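Skimley Home Textiles Support
Ticket 144: Bath towel will not stay folded on table cover
Status: Closed (reopened 2 times)
Opened by: Dzintra Pärn
Products: Nieto towel, orange; Utance table cover, green
Category: Other

Opening message

I have a Nieto towel and a Utance table cover, both bought from you in July. Separately they are fine. Together they behave like cousins at a wedding. I lay the towel on the cover, fold it in half, smooth it down, and start the second fold, and the whole thing drags. The bottom layer grips the cover and stays put while the top layer goes where I send it. I end up with a rhombus.

Your form asked me to pick a category. The choices were Color, Size, Missing Item and Other. I would like it noted that I considered Size.

Reply from support desk

Thank you for contacting Skimley. Please confirm the following: that the towel has been washed before use, that the table cover is fitted with the soft side facing up, and that the towel is the correct way around.

Reply

Washed, yes, many times. It's a towel. Soft side up, yes. As for the correct way around, I have now studied both faces of this towel under a good lamp and they are the same face. If there is a front, please tell me how it introduces itself.

Reply from support desk

Thank you. Looped towels do not have a front. That question belongs to our pillowcase script and we have flagged it. Please try washing the towel at 30 degrees without fabric softener, drying it fully, and repeating the fold.

Log, kept by me at the desk's request

Attempt one. Washed at 30, no softener, dried overnight on the rack. Folded in half lengthwise. Good. Folded again. The lower edge stuck to the cover and I got a pleat down the middle that I did not order.

Attempt two. Same towel, folded toward me instead of away. Slightly better, then worse. One corner stayed out whatever I did with it. I tucked it in, it came out, I tucked it in again and went to make coffee.

Attempt three. Lifted the towel between folds so that it never had to slide. This works but needs longer arms than mine, and the towel was lopsided by the time it landed.

Attempt four. Gave up on folding and tried rolling. I do not recommend rolling a bath towel on felt to anybody who has somewhere to be.

State of things on the table, November 29, 2025:

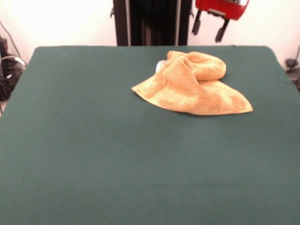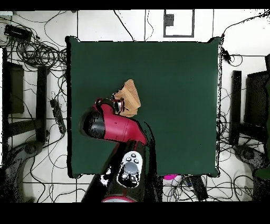 I also tried the same towel on the ironing board, where it folded like something in a hotel. So the towel knows how. It is choosing its moments.

Reply from support desk

Thank you for the detailed log. We have passed it to the Utance product team. Their answer: the cover has a brushed surface intended to stop plates and board games from sliding. Looped cotton will catch on it more than a smooth fabric would. They suggest putting a smooth cotton sheet or a large pillowcase over the cover while folding. They also suggest a lint roller for the cover afterward.

Would you like us to close this ticket?

Reply

So the cover that stops things from sliding is stopping my towel from sliding. I can't fault the logic. Please leave the ticket open until I've tried the sheet.

System message

This ticket has been closed automatically after 14 days without activity.

Reply (ticket reopened)

I was trying the sheet. It helps! The towel folds in half and in half again with the edges nearly meeting, and I only had to stop once to pull the sheet straight. The sheet itself slid off the far side while I was doing the third fold, which seems unfair given what the cover is for. Clipped it to the table with two clothespins and it held.

The lint roller also works. It took up more orange fluff than I was prepared to see, and I've moved it to the drawer under the table where I can get at it.

One remaining question. The Wimier bath mat on your site says "same loop as our Nieto towels." Does it fold?

Reply from support desk

The Wimier bath mat is designed to be stored flat or hung. Closing this ticket as resolved with workaround.

Reply (ticket reopened)

Fine, close it. But please fix the category. It still says Other.

Reply from support desk

Category is locked after the first reply. Ticket closed.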